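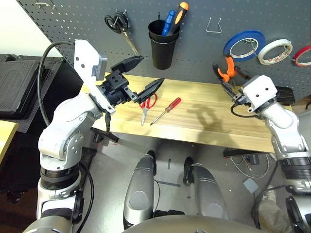

How Does Glue Stick?

Have you ever glued two pieces of wood together, tugged as hard as you could, and found they wouldn't budge? Then you already know that glue is amazing stuff. A thin little smear of it can hold up a bookshelf, a guitar or the seat of a chair. But what is it doing in there?

Let's zoom in and find out!

Bumpy, bumpy, bumpy

Run your finger over a smooth wooden ruler. It feels flat, right? Now imagine you could shrink until you were smaller than a grain of dust and go for a walk on it. You'd be climbing over hills and falling into holes the whole way! Wood is full of tiny tubes that once carried water up the tree, and when a saw cuts through them, their ends are left open like a bunch of drinking straws.

When you press two dry blocks of wood together, they only touch at the tops of the highest hills. Everywhere else there is a gap full of air. That's why dry blocks fall right apart again.

Wet glue changes all that. It is runny enough to flow down into the valleys and creep into the open tubes. Glue makers have a great word for this: they say the glue "wets" the wood. Good wetting means the glue spreads out and touches as much of the surface as it can. Bad wetting looks like raindrops on a waxed car, all rolled up in little beads. (Try putting a drop of white glue on wax paper and you'll see it for yourself.)

Tiny hooks and tiny tugs

Once the glue is in all those nooks, it has to turn hard. White school glue and yellow wood glue are mostly water mixed with very long, skinny molecules called polymers. Think of a pot of cooked spaghetti. While there's plenty of water, the noodles slide past each other. As the water soaks into the wood and drifts off into the air, the noodles get closer and closer and tangle up into one solid lump. If you've ever left spaghetti in the pot overnight, you know exactly how that goes!

Now the hard glue is gripping the wood in two ways. First, bits of it are locked inside the holes and tubes, a little like roots in soil. Second, the molecules of the glue and the molecules of the wood pull on each other. Each pull is very, very weak. But there are so many of them, all pulling at once, that together they become really strong. Scientists call this adhesion.

There is another word that sounds a lot like it: cohesion. That means the glue holding on to itself. You need both! Honey has plenty of adhesion (ask anyone who has tried to wash it out of their hair), but you can pull it apart easily, so it makes a terrible chair glue.

Why do we squeeze?

Geert Dekker builds stools and toy boats in a workshop in Dudby, and he has 23 clamps hanging on his wall. He says it is never enough.

"A child once asked me if the clamp is what makes the glue sticky," Geert told us. "I liked that question very much. The clamp just pushes the pieces close and keeps them from sliding around. The glue does the rest by itself."

Squeezing makes the layer of glue thin and even, and it pushes the glue deeper into the wood. A thick blob dries slowly and can leave a weak spot in the middle. But you can squeeze too hard! Then nearly all the glue shoots out of the sides and there isn't much left to do the sticking. Geert looks for a row of small beads along the crack, like a string of tiny pearls. He wipes those off with a damp rag before they harden.

Glue from long ago

People have been gluing things for a very long time. Stone Age people heated birch bark until a black, gooey tar came out of it, and they used the tar to fix stone points onto wooden handles. Later, people boiled animal skins and bones to make glue. It had to be kept warm and brushed on fast, and it smelled awful! Some violin makers still use it today, because warmth and a little moisture will let the joint come apart again when a violin needs fixing.

Animals make glue too. Barnacles cement themselves to rocks in crashing waves. Mussels hang on with sticky threads. And some spiders dot their webs with droplets of glue, which is very bad news for flies.

Try it: the paper strip test

You'll need strips of thick paper, white glue, a glue stick, some flour and some water.

Mix a spoonful of flour with a little water until it looks like pancake batter. That's your homemade paste. Now glue two strips together at the ends with the paste, two more with the white glue, and two more with the glue stick. Use the same size patch of glue each time so the test is fair. Leave them overnight under a heavy book, with wax paper above and below so the book stays clean.

In the morning, pull each pair apart slowly and look closely at the torn place. Did the glue let go of the paper? Did the glue itself split down the middle? Or did the paper rip first? If the paper ripped, your glue was stronger than the paper!

Jelle Maes, who is nine, tried this in June and sent us his results. His flour paste ripped the paper every time. Next he wants to test it on popsicle sticks.

Words to know

Adhesion: when one material holds on to a different one.
Cohesion: when a material holds on to itself.
Polymer: a very long molecule made of many small parts linked in a chain.
Wetting: when a liquid spreads out over a surface.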